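**Turnska Wedaline work table, white top: six weeks in**

I didn't want to like this table. Anything that arrives with the word "studio" printed on the instructions is usually a flat bit of board with ideas above its station, and the Wedaline costs $66 more than the plain Jakham table I've been using in the spare room for years. The Jakham wobbles and has a burn mark the colour of strong tea, but it has never pretended to be anything except a table.

Still, I needed a bigger surface for cutting out patterns and labelling stock, and the Wedaline was the only one in my price range that didn't come in two halves with a seam down the middle. So in June I bought one.

## Putting it together

The box says one person can do it. One person can, if that person is happy to balance the top on its edge with a knee while hunting for the right bolt. I got my neighbour Crescencio Rosales to hold the other end, and we still had to take one leg off and start again, the drawing for step 3 being printed back to front. Allow an evening. The hex key supplied is soft and rounded off on the last bolt, so use your own.

There is no drawer, no shelf and no cable hole. You can order a drawer separately, for a price I found insulting.

## The surface

Turnska calls the finish "marker-safe" and claims 1,000 wipes without dulling. I haven't wiped it a thousand times and I doubt anyone at Turnska has either. What I can tell you is that ordinary whiteboard marker came off with a dry cloth if I got to it the same day. Left overnight, it needed a damp cloth and some swearing. Permanent marker left a faint grey ghost that I can still find when the morning light is low. Biro was somewhere between the two.

It's also a very pale top, and the colour isn't quite what the website shows. Online it looks like a warm white. In my room, against an off-white wall, it goes faintly lavender. I've stopped minding, but if you're trying to match other furniture, ask for a sample first.
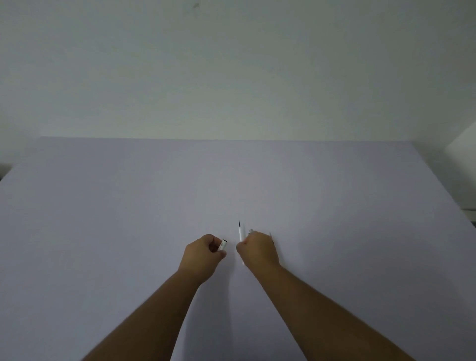 *The Wedaline's top, looking across to the wall.*

What I do like is how plain it is. There's no fake grain and no printed pattern, so thread, pins and bits of paper are easy to find. The old Jakham has a speckle that swallows pins whole.

## Compared with the others

I looked hard at the Gavrilă drafting table, which is better made and has a proper tilting top. It was $1,851 delivered, and I can't think of a single thing I make that would justify it. The Jakham remains the sensible choice if you only need somewhere to put a sewing machine and a cup of tea.

## Would I buy it again?

Probably, on sale. At full price you're paying extra for a claim about markers that's only partly true. Rigidity is decent, though it does flex a little if you lean on the middle with both elbows. Two of the bolts needed tightening after the first month, and I'll check them again before Christmas.

I've kept the Jakham in the garage for gluing.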